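4.2 Pose tracking and stream alignment

The policy is trained on demonstrations recorded with hand-held grippers, so the quality of the action labels depends on how well each gripper's path through space is recovered. Our tooling, Delik, takes the raw video and produces one time-stamped pose track per hand, along with a jaw width signal. Two sources of pose are used. The first is visual odometry from the camera that looks out over the gripper fingers (Figure 3a). The second is the set of fiducial markers on the cube fixed to each handle, which the head camera reads whenever at least one face is in view (Figure 3b).

The two sources fail in different ways. Odometry needs texture at a range of depths, and it drifts when the fingers enter a white compartment with few features. Large rooms help on approach – railings, pillars and ceiling lights give stable corners well past the shelving – but these are lost once the jaws are inside. The fingers and gripper body are masked out before feature matching, using a fixed mask drawn once per unit.

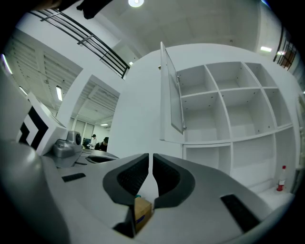
4.3 Fusing the marker and odometry tracks

Marker poses carry no drift, but they are noisy at shallow viewing angles and drop out when a forearm or a door panel hides the cube. A single face seen nearly head-on also has a well-known flip ambiguity. We resolve it by solving for all visible faces jointly against the measured cube geometry, and by rejecting any solution whose rotation disagrees with odometry over the previous 5 frames.

Reaching into cabinets is the hardest case in the Dresis set. Both hands work close together under a door, the fingers pass into shadow, and contact with a shelf edge can stop the tool while the wrist keeps turning.

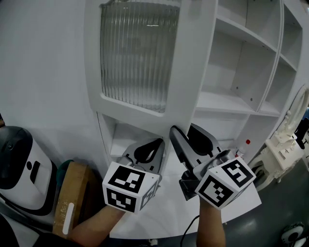

The fused track is found by a sliding window optimizer with a window of 31 frames. Each residual is weighted by its source: marker terms by the number of visible faces and their angle to the head camera, odometry terms by the count of surviving features. Where neither source is reliable, the segment is flagged and left out of training – we do not interpolate across gaps longer than 2 frames.

Clock offset between the head and gripper cameras is treated as one unknown per recording. It is set by matching angular speed in the two tracks, then refined within the optimizer. An earlier version written by Negussie and Toledo held the offset fixed after the first pass, and this left a small but steady lag in the labels for fast wrist motion.

Figure 3. Hand-held demonstration capture at shelving. (a) View over the gripper fingers. (b) Head camera view with marker cubes on both grippers.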